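Panos de cozinha Fludevum: dois meses de uso na minha bancada branca

Publicado em 15 de fevereiro de 2018

Quem tem bancada branca brilhante sabe do que eu vou falar. É linda na loja, é linda na foto da imobiliária, e aí você faz um café e pronto, acabou a paz. A minha tem uns pontinhos bem discretos que até ajudam a esconder farelo, mas marca de dedo e respingo de gordura aparecem de longe, ainda mais de noite com a luz acesa.

Eu vinha usando aqueles panos descartáveis de rolo e jogando fora um monte por semana. Em janeiro resolvi parar com isso e comprei o pacote com 2 panos reutilizáveis da Fludevum, num tom rosado puxando para o bege (na loja estava "areia rosada", achei chique). A compra foi pela Vonddale, chegou direitinho, numa caixa três vezes maior do que precisava.

Primeira impressão: achei fino demais! Quase devolvi. O pano vem meio engomado de fábrica e na primeira passada ele mais espalhava a água do que recolhia. A embalagem manda lavar antes de usar e eu, claro, não li. Depois de uma lavagem na máquina, sem amaciante, virou outro pano. Ficou macio, bom de amassar na mão, e passou a puxar a água de verdade.

No dia a dia eu uso de dois jeitos. Para respingo de café e farelo, dobro em quatro e passo de leve, indo do fundo para a beirada. Para gordura seca ou aquela mancha de molho que dormiu ali, umedeço com água morna e duas gotas de detergente, deixo em cima um minutinho e depois esfrego com as duas mãos, sem dó. Nunca riscou nada. O acabamento da costura é simples, sem etiqueta dura no canto, e isso para mim conta muito — já tive pano com etiqueta que arranhava até a panela.

O ponto fraco é o brilho final. Se você deixa o pano úmido demais, ficam aqueles riscos de água secando na superfície, e contra a janela dá para ver todos. Acabei pegando o costume de passar um úmido e o outro seco logo atrás. Dá mais trabalho? Dá. Mas leva pouco tempo e a bancada fica com cara de espelho.
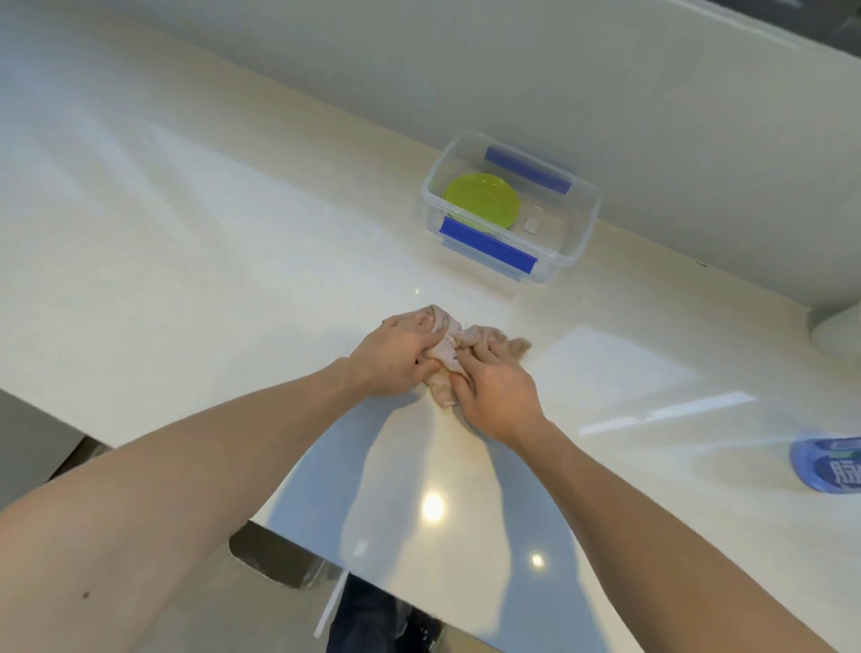

Pano amassado mesmo, com as duas mãos em cima. No fundo, o pote de travas azuis com o prato verde dentro.

Eu gosto de juntar as coisas pequenas num pote sem tampa antes de limpar, porque aí arrasto tudo de uma vez para perto da parede e fico com a frente livre. Serve qualquer bacia, viu, não precisa comprar organizador nenhum.

Sobre lavagem: os meus vão para a máquina junto com os panos de prato, água fria, e secam no varal de um dia para o outro. A cor desbotou um pouquinho e ficou uma manchinha de cúrcuma que não sai por nada neste mundo. Tentei bicarbonato, tentei sol, desisti. Cheiro ruim só peguei uma vez, quando esqueci o pano embolado dentro da pia durante um fim de semana (culpa minha). O fabricante promete 200 lavagens. Não cheguei nem perto disso, então volto aqui se começar a desfiar.

Comparando com o da Sistatano, que usei no ano passado: o Sistatano é mais grosso e absorve mais numa passada só, mas demora uma vida para secar e solta fiapo em bancada clara. Para chão ou fogão eu ainda prefiro ele. Para bancada, fico com o Fludevum.

Pontos positivos: macio depois de lavado, seca rápido, não solta fiapo.
Pontos negativos: precisa lavar antes, mancha com tempero forte, pede uma segunda passada a seco.

Compraria de novo? Compraria, mas em cinza escuro, por causa da cúrcuma. Se alguém souber um jeito de tirar essa mancha, deixa aí nos comentários, por favor!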